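About | Services | Packing and Home Inventory

Posted in October by Nelly Flores

Aner is a packing and household inventory service with offices in Cabrera and Usberg. It was set up by Nelly Flores and Judite Mendes, who had both worked in records storage and wanted to apply the same methods to the contents of ordinary homes. The company now has eight employees. Five of them work on site, and the rest handle labels, lists and scheduling.

Scope of work

We pack and list small household items: kitchen goods, documents, cables, chargers, manuals, medicines, stationery and the contents of drawers. We do not move furniture. Clients who need a moving company are given written instructions on how the packed containers should be stacked and which ones should travel with the client.

A standard visit covers one room and ends with a printed list. The list gives the container number, the contents by category and the shelf or cabinet where the container was left. A copy is kept in our Usberg office for as long as the client wants it.

Method

Items are sorted on the largest clear surface in the room, usually a kitchen counter. Flat items such as cards, booklets and paper packets go in first and are placed face up so that they can be read through the lid. Cables are coiled, never folded, and put in last. Nothing is packed above the rim. If a lid has to be forced, the container is too full and the contents are divided.

Before latching, the lid is pressed down with both hands, one on each side, and the latches are closed on opposite edges in turn. Each container is then lifted by its base and checked for movement inside.

We use clear rectangular containers with latching lids for everything under shoebox size. Opaque boxes are used only when a client asks for them. Our internal tracking sheet, called Stukis, assigns each container a number from a block of 600 reserved for the household. The highest number reached in one home so far is 79.

Kitchens

Kitchen visits take longer than any other kind. Dish racks, bottles and glassware in daily use stay where they are and are not listed. Phones, earbud cases and other items the client carries are left on the counter and are never packed without a direct request. Open bottles are not packed under any circumstances.

Staff

Nelly Flores runs the Cabrera office and trains new packers. Judite Mendes is responsible for Stukis and for the printed lists. New staff work alongside an experienced packer before they are sent out alone.
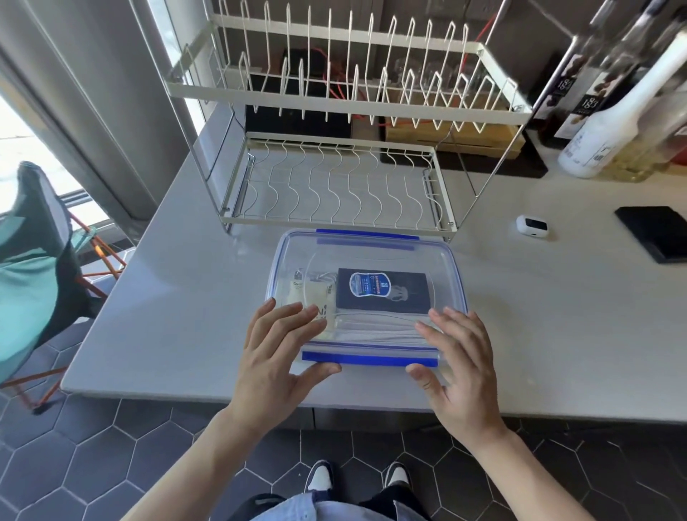
Visits are booked by room. Clients should tell us in advance if a room holds documents that must stay in their current order, as these are listed separately and packed by Judite. Changes to a list after the visit can be sent to either office.

Contact Aner: Cabrera office | Usberg office
© Aner. All rights reserved. Back to top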